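9th October

Bread log, week two. Fed the starter at 07:30 with 30 g rye and 30 g water. It had a sour smell and a domed top, so I moved it to the cooler shelf by the back door.

Mixed the main dough after breakfast. 1000 g flour, 300 g of it whole wheat, the rest white from the Skutbridge mill. The dough was slack at first and tightened after the second fold. Salt went in late — my mistake, I had left it on the scale.

Bulk rise took longer than last Sunday's. The kitchen is colder and Saoirse had the window open. Shaped two loaves, both seam side up, then into the fridge overnight.

Darragh called about the oven thermostat. He thinks the probe reads low. Will test with his thermometer before I bake.

Sorting the small stuff

Blades, clips and spare probes are still in one drawer. A divided caddy with red, blue and yellow bins would do for all three.

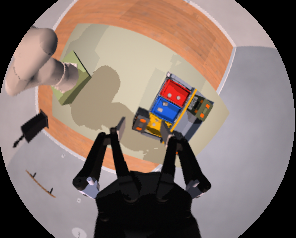 Tomorrow

Oven on at 06:00. Check the probe at the back and at the door. Bake the first loaf covered, the second on the bare stone. Return Darragh's thermometer.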